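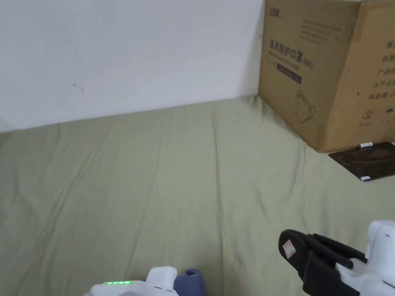 A green sheet, a white wall, and a box in the corner.

Let your guests sleep at your home

By Elsa Sjögren

When I was a child in Stasberg, a visitor who came from another town slept in our apartment. My parents did not discuss this as a question. The visitor arrived with a bag, my brother moved to the kitchen bench, and the visitor took his bed. We had two rooms. I remember an uncle who came for one night in September and left after the first snow, and although my mother had opinions about him, she did not say them before he was on the train.

I have lived in English for many years now, and I have learned to say a sentence which does not exist in my first language: "There is a very nice hotel near us." It is a polite sentence. People say it with a warm voice and often they send the link. I have said it myself, to people I love, and I want to argue that we should say it much less.

My friends in Narnum are generous people. They will pay for your dinner and drive you to the airport at 5 in the morning. But to have a person sleep in the house has become, for them, a large matter. It needs a plan, clean windows, and a proper guest room with a lamp on each side. If they have no such room, they feel they have no right to invite. If they have it, it is often full of things, and they feel ashamed of the things.

I understand the shame. For a long time I thought that my own home must be finished before another person could sleep in it. I was waiting for a better sofa. Then I was waiting for a door which would close properly. During this time my old classmate visited the city two times and slept at a hotel by the highway, where she paid a lot of money to look at a parking lot. We met for lunch and we both watched the clock. What do you say in a lunch? You say the news. How is your job, how are the children, did you sell the car. It is like reading the first page of a letter and giving it back.

The good talk comes later, and this is my first argument. It comes at eleven at night, when somebody says she is going to bed and then stands in the door for one more hour. It comes in the morning too, before the hair is combed. I know things about my cousin which she told me while looking for a towel. I don't believe she would have told me these things in a restaurant, with a waiter coming to ask if everything is all right.

My second argument is about money, and I am sorry that it is less beautiful. In Kolow, where my husband's family lives, a room for a weekend in summer can cost 500 dollars. Young people cannot pay this, and old people on a pension cannot pay it either. So they do not come. They say they are busy. When we tell someone about the very nice hotel, we are also telling him the price of seeing us, and some of our friends will never admit that the price is too high. They will just visit less, and after some years we will say that we lost contact, as if it was the weather which did it.

I know what is said on the other side and some of it is right. Homes in the city are small. Many people work from the bedroom, and their desk is where the guest would put his feet. Some people sleep badly with a stranger's cough behind the wall. There are guests who do not wash a cup. There are also guests who want to be hosts in your house and who tell you how to cut an onion, and for them I have no solution.

There is also the matter of who does the work. In my parents' home it was my mother who changed the sheets, cooked, and got up first. My father was famous for his hospitality! I would not like to bring this back. If a house invites a guest, then all the people in the house should carry the guest, and the guest should carry something also. I ask my visitors to make their own bed and to buy the bread. Nobody was offended yet. I think they even like it, for a person with a small job in your house can relax.
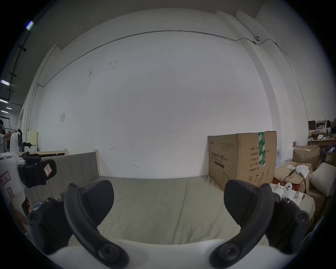

Cempaka Pangaribuan wrote to me, after I had spoken on this subject at the library, that I was making a guilty feeling out of a simple preference. She prefers the hotel, she wrote, also when she is the one who travels: "I want to see my friends for ten hours and then I want to close a door and be no one. Please do not take this for coldness. I am a better friend when I have slept."

I have thought about her letter often. She is right that it can be a preference, and a person who wants the hotel should go to the hotel with a good conscience. My quarrel is with the other case, which I believe is more common, where both sides would like the visit and both are too polite. The host thinks that the guest wants comfort. The guest thinks that the host wants peace. So each makes the sacrifice for the other, and the only one who gains is the company that rents the room.

How can one know which case it is? One has to ask, and one has to ask in such a way that a no is easy. In my experience the form "you could always stay with us" does not work. The word "always" makes it sound like never. It is better to say what there is. I write to people: we have a mattress in the room where I sew, the street is quiet, the bathroom is shared, our cat may visit you. Then the other person can decide about a real thing. Some say no, thank you, my back is too old for it, and we laugh, and it costs us nothing.

I notice that the true description brings more people than a nice one would. Last year Diệp Từ stayed with us for 12 nights while she looked for an apartment. She had offers from people with larger houses. She told me later that the large houses had made her afraid to spill.

That is perhaps my third argument, although I did not plan to have three. When we let a person see the home as it is on a normal evening, with the laundry and the bills on the table, we give them permission to have a normal home too. I have stayed in perfect guest rooms. I was grateful, and I slept well, and I went back to my own place and thought that I could never invite those people. This is a sad result for so much ironing.

I don't ask for much. I don't ask that we go back to the uncle who stays until the snow. It is enough to say the number of nights at the beginning, and two is a good number for a first try. A clean sheet is needed, and a towel, and some information about the shower if the shower has a character. Breakfast can be bread. The host may go to work. The host may also go to bed early and leave the guest with the kitchen light, and this is in my view a sign of trust.

My mother is old now and she lives in one room. When I visit her, she still wants to give me the bed. I always refuse, and we fight over it in a low voice so that the neighbors will not hear, and usually I lose. The last time I lay there awake for a while and listened to her turning on the sofa, and I thought that I should have booked something in town, for her sake. In the morning I said so. She did not speak to me until the coffee was ready.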